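Why do prairies need grazers?

A prairie is land covered mostly with grasses and wildflowers. Very few trees grow on it. The Clistell Prairie covers 965 acres, and each May a herd of 23 bison moves onto its north side.

Bison eat mostly grass. When they bite it short, sunlight reaches the ground, and small flowers have room to grow. Some birds like to nest in the short patches. Others need tall grass, so it helps to have both.

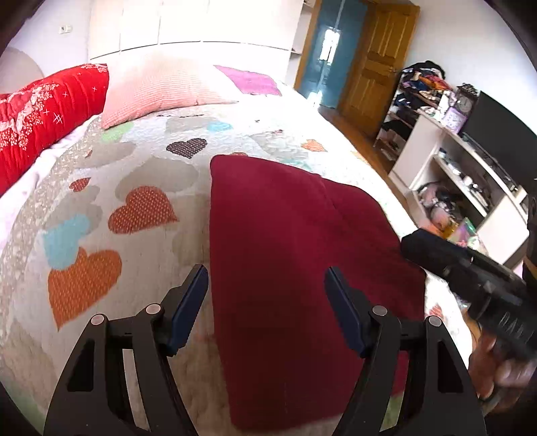

A folded dark red cloth on a bedspread with hearts.

Bison also roll in the dirt. This makes a shallow bowl called a wallow. Rain fills it – sometimes for only a few days – and frogs may lay their eggs there.

Too much grazing can hurt a prairie. Plants need time to rest and grow new leaves. At Clistell, the herd is moved after 12 weeks.

Words to know
Graze: to eat growing grass
Wallow: a low spot where animals roll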